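FOR IMMEDIATE RELEASE

July 17, 2021

The Bruvberg Supper Walk is back, and this time you get pudding

Hello from the Civside office, where I have been writing place cards since breakfast and have ink up to one elbow. I'm Wanda Kasprzak, I look after the Supper Walk, and I'm very pleased to say that tickets are on sale from this morning for our September evening in Bruvberg.

If you haven't been before, the idea is simple. You buy one ticket, you get a little folded map, and you eat your way up the hill from the old ferry steps to the top of Strobel Lane. Each course is in a different kitchen. You sit down with people you mostly don't know, you eat, the bell goes, and off you all trot to the next door. Wear flat shoes. I say this every year and every year somebody does the cobbles in heels.

We have 300 places. Tickets are 25 euros each, which covers all the food and a first drink, and children under seven eat free if they share a chair (we are short of chairs). Last time round we stopped at cheese, and I had so many letters about it that I gave in. So, pudding! Miroslava Fedoruk is making her sour cherry dumplings, the big ones, with poppy seed and far too much butter.

What's cooking

Leire Cuesta is opening the evening at the ferry steps with salt cod fritters and a green sauce she won't give me the recipe for. I've asked twice. Malte Grube has the second stop, in the yard behind the bakery, and he's doing rye bread with smoked trout and pickled cucumber, plus a beetroot version for anyone who doesn't eat fish. Then it's up to the long room at Menero, where Tímea Kovács will be serving her mushroom paprikash with noodles. Tímea cooked the main course for us once before and there was a queue for seconds right down the stairs, so we've asked for bigger pots.

All the tables will be left bare this year, no cloths and no paper runners. I like a bit of plain wood with a good plate of food on it, and I don't miss the ironing one bit.
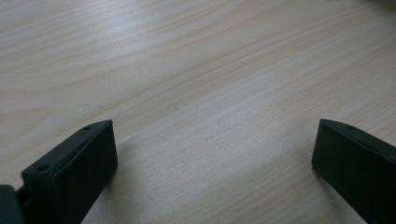 How to book

Tickets are sold at the Civside counter and over the phone, and you can book for up to six people in one go. Please tell us about allergies when you book and not on the night, as the cooks do their shopping two days ahead. If you'd like to start early, say so, and we'll put you with the first group. The last group sets off an hour and a half later and tends to be the noisy one.

We've also kept back 50 of the places for people who live on the hill and put up with our racket, and those go at half price. Bring something with your address on it.

Where the money goes

Everything left over after the food bills goes to the Strobel Lane kitchen, which cooks hot lunches for anyone who turns up. Our last walk raised 3,576 euros for them and paid for a proper oven. They'd now like a dishwasher, having washed up by hand for years, and I'd love to get them one.

Press and photographs

Reporters are welcome to walk with any of the groups, and you'll be fed. Drop me a line at the Civside office beforehand so I can save you a seat. Leire and Malte are both happy to talk about their menus, though please catch them before service starts. Miroslava would prefer to talk about dumplings only.

Contact: Wanda Kasprzak, Supper Walk, Civside, Bruvberg

ENDS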